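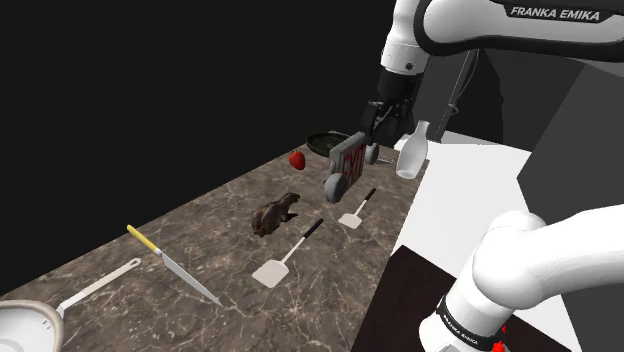 Learn one long poem by heart

I am two months into memorizing a ballad of 1226 lines, and I can't stop telling people how much fun it is! My friend Vimala Nambiar started me on it last November with a dare and a bag of oranges. I get three new lines down before breakfast, then say the old ones out loud on the walk to the bus (softly, mostly).

What I love is how the words change once you carry them around. A rhyme I thought was lazy on the page is a handrail when you're lost in the middle of a verse. Jokes show up that I read right past for years. And you don't need a good memory, I promise. Mine loses phone numbers and birthdays. Start with one verse on Wednesday and say it to whoever is doing the dishes.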